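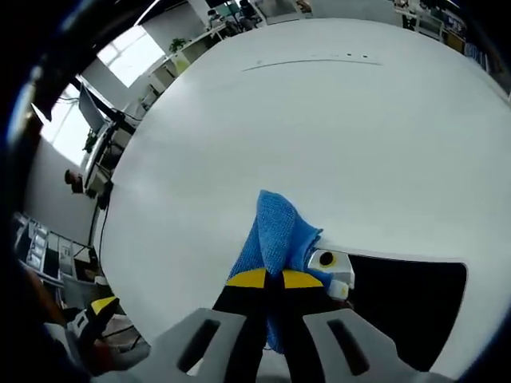 Budgeting for hand-held grippers: one set or two, and what else goes on the order?

Posted by Skerkent in Equipment and Purchasing, 2024-02-22

We have to put in an equipment request by April for collecting demonstrations of simple household jobs: wiping a screen, folding a cloth, putting things on trays. No arm to start with, just the hand-held units. I've got a quote for a pair at $700 each from our usual supplier. My manager wants to know if we can get by with one pair for the first 12 months, and whether there are running costs I've left out. We already own a table and a couple of tablets. What did other people end up spending money on?
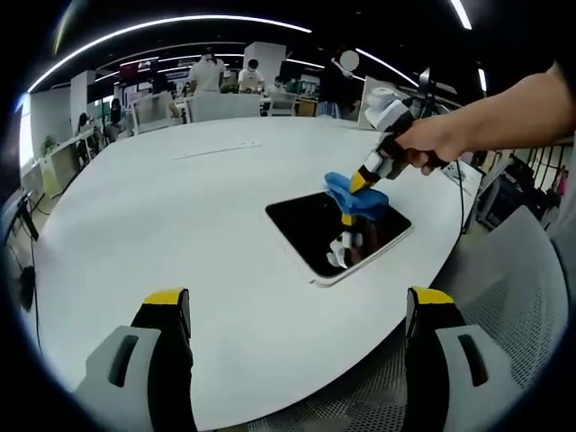
Ollholm
Member, lab equipment buyer

One pair will do for 12 months if only one person records at a time. We bought one pair and then ordered a second after 3 months – two people wanted it at once and the bookings got silly.

Things I'd put on the request:
Spare fingertips and pads. Ours wear at the tips first, and wiping is harder on them than picking things up.
Longer cables, if your units are wired. Measure from the computer to the far side of the table and add slack for someone walking around it.
Cloths. Microfibre is cheap, so buy a bulk pack in one colour and keep it for this work only.
Storage. We lost more hours to full disks than to broken parts.

Check the tablets too. A glossy black screen shows reflections of the grippers when it's switched off, so decide early if you want that in your recordings. A matte protector costs next to nothing.

Ask the supplier for the lead time on parts in writing. Ours was 21 days and we'd planned on a week.

Prasex
New member

Get two pairs, you'll want them.

Derese
Member

Agree with most of what Ollholm said, but I'd hold off on the second pair and put that money toward staff time. Somebody has to go through the recordings and throw out the bad ones, and that was our biggest cost by a long way. If your finance people separate capital from consumables, put the fingertips under consumables. We didn't, and had to fill in a new capital form for every bag of pads.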